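Budget for a two-arm tabletop setup, what am I forgetting?

Posted in Equipment and Purchasing

Bogdan Baran

I've been asked to put together a purchase plan for a two-arm station at our training center. The job is simple tabletop sorting and tidying: pens into a holder, erasers and small dishes put where they belong, that kind of thing. We are not lifting anything heavy and there is no production line behind it. Mostly it will be used to teach people how to set up and run a pair of arms working over one table.

I have a quote from Trasuria for two arms with grippers and controllers. I also have a cheaper quote from Zernton, but theirs leaves out the grippers and says mounting is "by customer." The arms are the part I understand. What I don't have a feel for is everything else. My manager has set aside 3000 dollars on top of the arms for "accessories and setup," and I have to say by the end of April if that is enough.

Things I have on my list so far: a table, mounts, spare gripper fingers, cables, an emergency stop, and objects to practice with. Is there anything obvious missing? And is it worth paying for the better table, or will an office desk do?

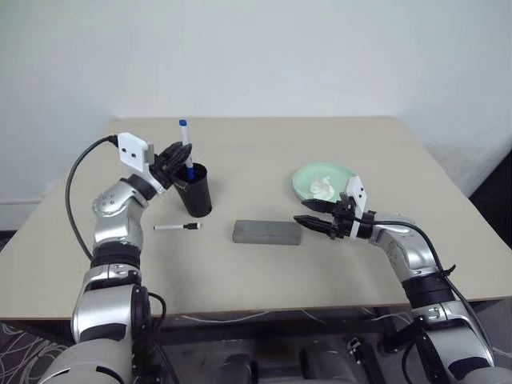 One more detail in case it matters. The room has a normal wall outlet on one side only and carpet on the floor, and we can't drill into either the wall or the floor. The table has to stand on its own.

Dénes Deák

I've planned three of these stations, two for a school and one for a parts shop. 3000 is workable if the grippers are already in the arm quote. If you go with Zernton and have to buy grippers separately, it will not be enough, so compare the two quotes with the grippers added in before you decide which one is cheaper.

The table is where I would spend the money. An office desk will move when both arms swing at once, and on carpet it will move more. Get a steel frame with a thick top and leveling feet, and ask the seller for the load rating in writing. Measure the distance between the two arm bases before you order the top. Both arms have to reach the middle with some bend left in the elbow. If they only get there stretched out straight, you bought the table too wide. We made that mistake on the first station and had to replace the top.

Pick a matte, light top if you have a choice. Shiny tops throw glare, and if you add cameras later that will cost you time.

Things missing from your list:

Cable management. Clips, sleeves, and a tray under the table. Cables along the arm need enough slack for the full range of the wrist and not so much that they catch on things. Buy twice the clips you think you need.

Wrist brackets. If there is any chance you'll want a camera or sensor on the wrist, order the brackets now. Ordering them later meant a second shipping charge and a 33 day wait for us.

Power. With one outlet wall, have somebody check what else is on that circuit. We paid an electrician for a second line and it wasn't in the budget.

Spare fingers. Order 6 pairs. Beginners close the grippers on the table edge and on each other, and the pads wear down with practice. Takács sells pads by themselves, which costs less than replacing whole fingers if your gripper type allows it.

Staff time. Put a line in for it even if it doesn't come out of the same pot. Leveling, mounting and first calibration took two of us most of a week.

For practice objects you can spend close to nothing. Whiteboard markers, a pen cup, an eraser, a plastic plate, crumpled paper. Do check that the pen cup is heavy enough to stay upright when a marker goes in a little crooked. A light one tips over all day long. You can put some putty under it.

wornach_user

We bought from Wornach and it was fine. Used desk from the office, no problems so far. I think people overspend on tables.

Do ask about the warranty though. Ours was 90 days on the grippers and longer on the arms, and I didn't notice that until one gripper stopped closing all the way.

Bogdan Baran

Thank you both. I asked Zernton for a new quote with grippers and mounts included and the gap to Trasuria is a lot smaller than it looked. I've added brackets, clips and the electrician to the sheet. I'm going with the steel frame. I still need to find out what kind of feet work on carpet, so if anyone has a part they like, please post it.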